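3.2 Why people say they want marble

Our second question was why buyers keep choosing veined stone for kitchens when most of them can describe, in some detail, how it stained in their last one. We mailed a survey to 600 households in Jurnholm and got 400 back, a few with recipes enclosed. Respondents ranked worktop surfaces by looks, upkeep and price, then ranked them again after reading a page on lemon juice.
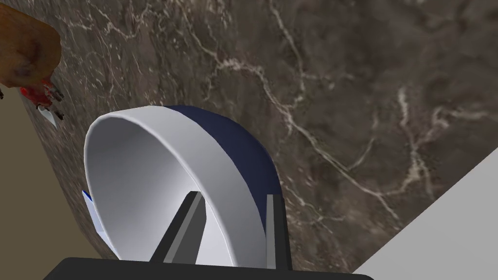

The page made very little difference. Veined surfaces led on looks both times, and their score for upkeep fell only slightly, mostly among people who already owned one. Meesuk and Shibata found the same stubbornness in bathroom buyers, and put it down to optimism. We are inclined to put it down to showrooms, where lemons are rare. Follow-up interviews with 30 households gave us the phrase "it looks like a river" often enough that we made it a category of its own.

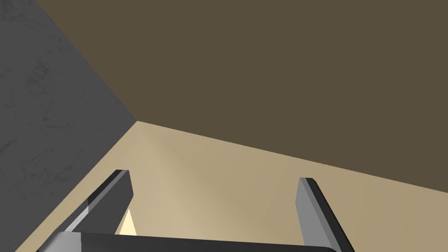 Gray was the harder case. Buyers called it calm, modern, cold and "like my dentist," sometimes within one answer. Duangkaew's earlier coding scheme treats calm and cold as opposites, so we had to split the item and score it by hand, a job that took most of December and did nothing for our own feelings about gray. Darker veining raised the score for looks and lowered the score for cleanliness, even among respondents who told us that veins hide crumbs.

Figure 3. Plain and mottled surfaces. 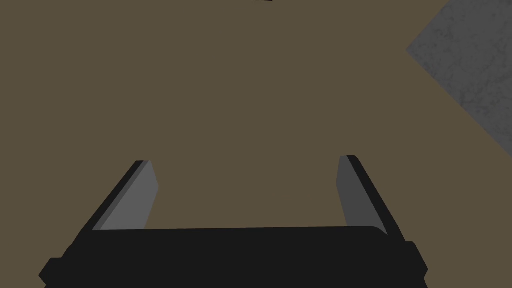

3.3 Limits of the survey

Jurnholm has one large stone dealer, Hyvönen, and its taste is probably all over our data. Households that rent were under-represented, having had little say in the matter. We also asked about price last, by which point several respondents had stopped being polite.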